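How to plan the budget for a two-arm work cell

Last updated: Wednesday, November 4, 2020

When we started to plan our cell at Drisumis, we had only one number on the paper: the price of the arms. This was a mistake. The arms are the big line, but the small lines together can stop the project. Please make your list before you ask for any quote.

Step 1. Write down the tasks. Soft things such as pillows need other grippers than jars and bottles. If you want both in one cell, ask the supplier to confirm it in writing.

Step 2. Draw the cell on paper, with walls, the front rail and every shelf or basket you want to hang.
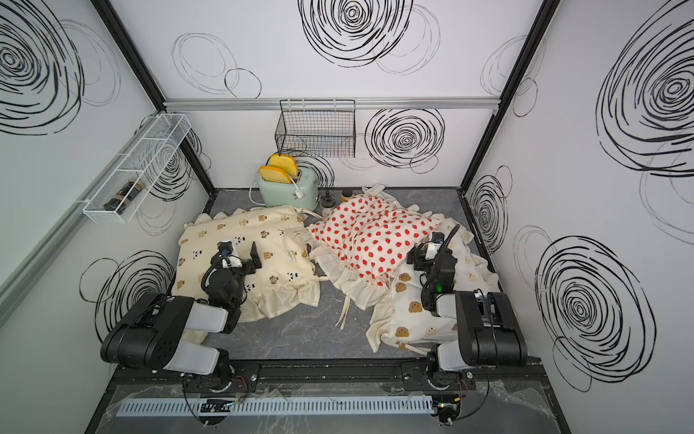

Reading time: 2 min

Two arms on one front rail share the same floor, so check the reach of each arm with the objects lying in place. Pillows take much more floor than you expect.

Step 3. Budget the parts which are not in the robot quote. For us these were the wrist cameras, the rail, the cable duct, the frame posts and the wall panels. We paid $1,012 for this group. Cables must have extra length for the bending of the wrist, and we had to order them two times.

Step 4. Buy the household objects also from the budget. A toaster, pillows and spice jars are cheap, but somebody must pay for them and replace them when they wear out.

Step 5. Compare at least two offers. In August we asked Iler and Bakker. Iler promised delivery in 14 days, Bakker in 30. Ask also what a spare gripper finger costs and if it is in stock.

Step 6. Keep 9 percent for surprises. We write all lines in one Greltum sheet, with the order date and the delivery date next to each price.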